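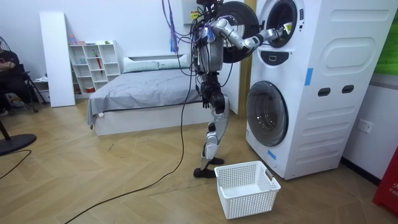 At the upper drum.

Plilwood Turntable Notes, release 2

We're so happy to get this one out! The set holds 2976 listening notes on 41 belt-drive turntables, all typed up from owners' logbooks.

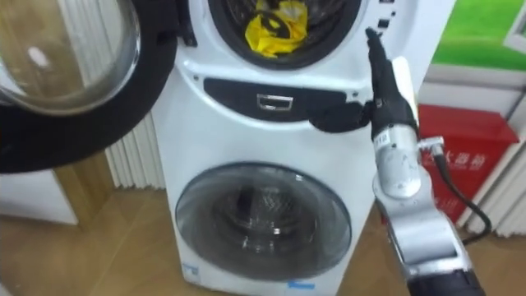 By Hilkka Hirvonen, October 2019

Each row gives the deck, the cartridge, the tracking force and a free-text note — the notes are the fun part.

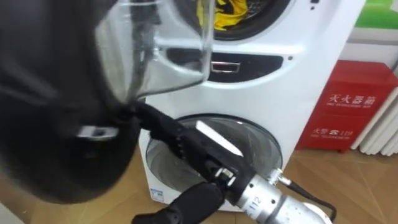 Dark item in the gripper.

Known gaps: 8 decks have no wow and flutter reading. Force is in grams.
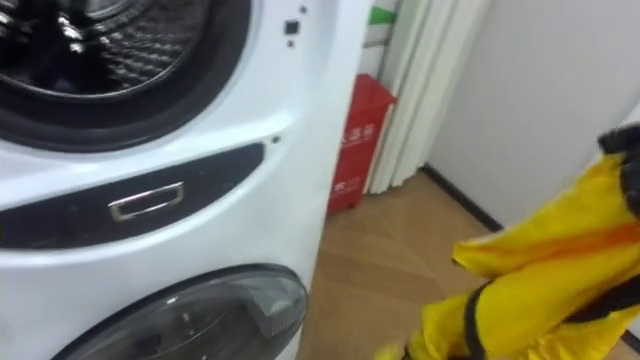
Lempi Niskanen writes that the Bidau rows still mix up mono and stereo cartridges, and she'd like a separate column for that.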